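Ninia Blocks

A data card and general guide to the alphabet block collection
Maintained by Maja Sikora and Gyu-bin Cho. Last edited Sun 4 January.

What's in here

Ninia Blocks is a collection of tabletop photos of wooden alphabet blocks, along with the label files that go with them. If you grew up with a box of these you already know the appeal: small cubes, a letter on one face, a number on another, maybe an animal on a third, and a color around the edge that may or may not have anything to do with the letter inside it. We love them. They are also a wonderfully awkward thing to label, and most of this page is about how we went about that.

The collection has 1,000 photos sorted into 45 layouts. A layout is one arrangement of blocks on one table, photographed until we got tired of it and pushed everything around again. Some layouts are tight clusters, some are spread out so far that the blocks barely look like they belong together, and a few are attempts at words (Trevor Petrenko is responsible for most of the words, and for their spelling). 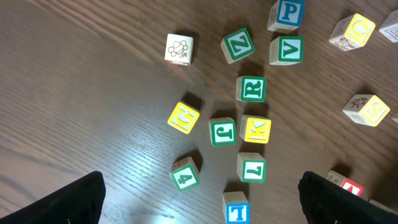

Each visible block gets one entry in the label file, and each entry can hold up to three faces. We started with one face per block, the top one, and gave that up after the first afternoon. A tilted block shows you two faces almost equally well, and it felt silly to throw away a perfectly good letter for leaning a little! So now the face that points up most gets called "top" and the others are "side_a" and "side_b", going clockwise.

The fields

block_id: a number that is good within one photo only. Block 7 in one photo is not block 7 in the next.
face: top, side_a or side_b.
kind: letter, number, picture or plain.
value: the letter or number as printed. For pictures, a single word, such as turtle.
border: the color of the border, or none.
turn: which way the letter is pointing, in eight steps. 0 is upright for the viewer.
sure: yes or no. More on this below.

Letters, numbers and pictures

Letters are the easy part, mostly. Our most common arguments were over N and Z, which are the same shape once a block has been spun a quarter turn, and M and W, which are the same shape when it has been spun halfway. If another face on the block settles it, we use that. If not, the labeler picks the likelier one and marks it "no" under sure. Please don't filter those out without looking at them first. They're some of the most interesting entries in the whole set.

The same goes for 6 and 9, and for O and zero. There are 151 entries marked unsure, and 68 of those come down to one of these lookalikes.

Pictures were much more fun. A turtle drawn in plain outline is a turtle, and everyone agreed. Other drawings had Kirsten Vestergaard and Gyu-bin going back and forth over lunch about whether a thing was a duck or a teapot. We kept the picture words short and lowercase, and where two labelers never settled it, the value is "unclear". Small pictures printed on a side face count as pictures too, even when you can only make out a bit of color.

Borders

Color words are limited to red, blue, green, yellow, orange, purple and none. A few blocks have faded and could go either way between yellow and orange. We went with whatever the block looked like in the photo, so the same block can change color from one layout to another under different light. We know. We tried fixing it afterward and made it worse, so the original labels are back as of version 2.

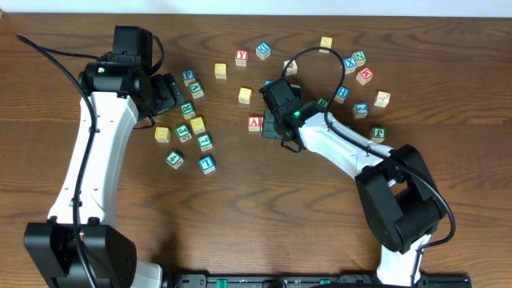
Alphabet blocks spread over the table, with the blue P and green V at the top of the left-hand cluster.

Tables and backgrounds

We wanted real wood under the blocks, and that turned out to be a great choice for looks and a tricky one for labeling. Pale blocks stand out nicely on a dark grain, but a strong stripe running past a block can look like one of its edges in a small photo. Open the full-size version when you're drawing outlines. The folder called small is for browsing.

Blocks cut off by the side of a photo are labeled if any part of a face can be made out. If all you get is a sliver of wood, skip it.

Getting started

Unpack the archive and you'll find three folders: full, small and labels. Files share a name across all three, so layout_12_b in full matches layout_12_b in labels. The labels are plain CSV and open in any spreadsheet. Begin with layout 3, which has lots of room between the blocks and hardly any unsure entries. Save layout 31 for when you're feeling brave.

Fixes and additions

Found an upside-down W? Send it in! Include the file name, the block_id and what you think the value should be. Laurier Poirier goes through corrections in batches, and the next batch goes out in February together with a list of everyone who wrote.

Known gaps: there are very few Qs and Xs, lowercase letters don't appear at all, and stacked blocks are only in layouts 40 to 45.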